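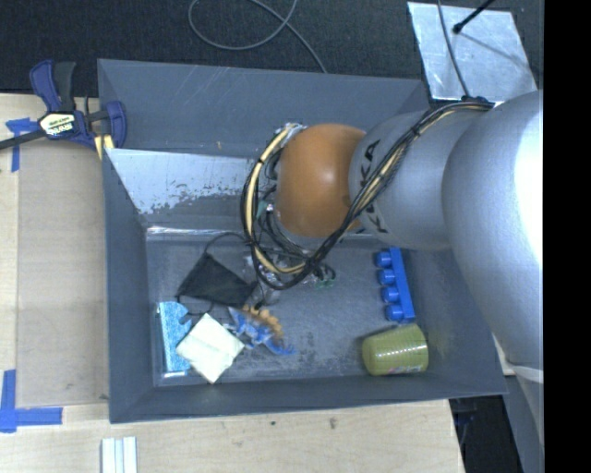

3. Setting up your sorting bin

Okay, you've cleared a table and you've got a big gray bin to put on it. I've set up more of these than I'd like to admit, most of them for the Darnbridge swap shelf, and I still go through the same steps every time. Give yourself 28 minutes the first time. After that it's quick!

Before you start

You'll need the bin, a damp cloth, a dry cloth, dish soap, a roll of wide clear tape and a few Gelby tags (the small ones with string, not the sticky ones, which leave gunk on everything). An old bin is fine. Scuffs and pale scrapes on the floor of it don't matter one bit, and I kind of like a bin that's been around.

Setting it up

1. Put the bin on the table before you put anything in it. A full one is a pain to lift, and you'll want it sitting flat with all of its base on the tabletop.

2. Turn it so a long side faces you. Push down on each corner. If it rocks, slide it over a few inches and try again, or fold up some cardboard and wedge it underneath.

3. Run your hand (slowly!) along the inside walls and down into the seams. You're feeling for sharp bits, old staples and anything flaking.

4. Wipe the walls from the top down, then the floor. Sloping walls send all the crumbs to the bottom, so do the floor last and get right into the corners.

5. Dry it. Then go have a coffee and come back and check it again, especially along the seams.

6. Cover any rough patches with the clear tape. Press it flat with your thumb and work toward the ends, and don't stretch it as you go or it'll curl up on you by Tuesday.

CAUTION: If a wall is cracked all the way through, please don't tape it and hope. Use another bin.

Note: Peeling surface stuff looks worse than it is, but the flakes stick to fabric like you wouldn't believe. I once picked gray specks off a black scarf for most of an evening. Rub off whatever's loose with the dry cloth before you tape.

Putting things in

7. Start with soft things, pouches and cloth masks and so on, and lay them flat on the floor of the bin. Leave space between them. Dark fabric on a dark gray floor is weirdly easy to miss, so I keep mine over to one side and always the same side.

8. Tuck in cords and ear loops, or at least lay them so they aren't wrapped around the thing next door. A thin black cord will grab anything it can reach.

9. Put clear items in last. Crinkly wrappers, little clear packets, anything see-through. They disappear under everything else, and if they're glass you really don't want to find them by leaning on them.

CAUTION: Never reach under a pile to pull out something clear. Lift the top things off first and set them on the table.

10. Tag anything that has to go back to someone. First name and month is plenty (I write "Duan, October" and everybody knows who that is).

If it isn't working

Things keep sliding into the middle: the bin isn't level. Back to step 2.

The tape won't stick: the wall's still damp or there's soap on it. Wipe with plain water, dry, and try a fresh piece.

Everything's in a tangle: you've got too much in there. I stop at 9 items, and with long straps or cords I go down to 3.

You can't find the small stuff: move a lamp closer and look from the side, where shiny things catch the light.

Leave the bin where it is once you're happy with it, and go on to section 4 for the tags.

Yaqin Yuan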